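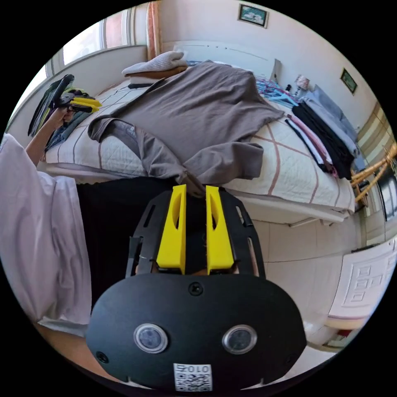 Folding is harder than lifting, according to Jozefína Hrubý, and the students of the Grevdale robotics club have organized their year around that opinion.

Teaching a Robot to Put the Laundry Away
By Selina Gruber
April 28, 2026

Search this magazine: Enter keyword or topic

The Grevdale club has 21 members and meets at the Andrade School of Engineering. Its entry for the Priltus Student Challenge, to be held in August, concerns a household task that most people perform without much thought. Teams must submit a robot policy that can pick up a garment, fold it and add it to a stack, along with the recorded demonstrations from which the policy was trained.

The demonstrations are made by hand. A student works with a pair of grippers and handles the clothes through their yellow fingers, so that each grasp is recorded from the tool itself. The club adopted this method last fall, after a first season spent programming motions one at a time.

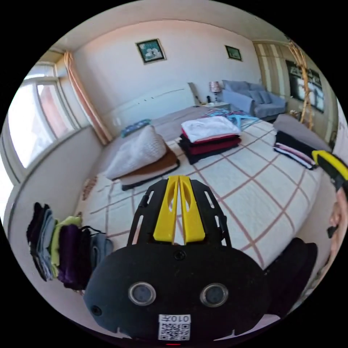 Bedrooms were a mistake, one member argued at the winter planning meeting, and a plain table under steady light would have given cleaner results. The proposal was put to a vote and failed. Challenge rules award additional points for work recorded in furnished homes, and the club's instructors considered the experience worth the added difficulty.

The project plan calls for 200 demonstrations, divided among 3 categories: shirts, trousers and knitwear. Shirts have received the most attention. Students review every recording before it is accepted, and those in which a sleeve is lost from the grasp are labeled and kept in a separate folder. Training is carried out on Skustier, the software package supplied to all registered teams. 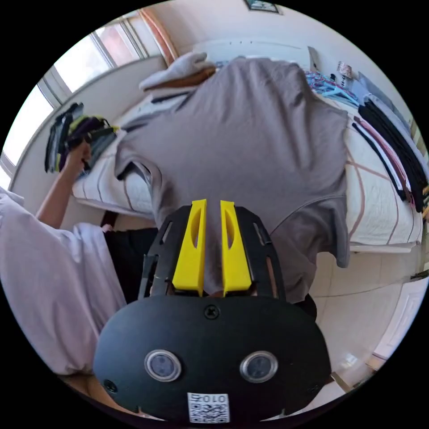

A gray T-shirt spread across the bed, within reach of the gripper.

Members receive course credit for the project and are required to keep a written log. Applications for next year's club will open in August.

Reader comments (2)

M. Oakes: Does the club accept students from outside the engineering program? My daughter studies textiles and would be interested.

Grevdale parent: Please publish the results when they come in. I would also like to know how it manages a fitted sheet.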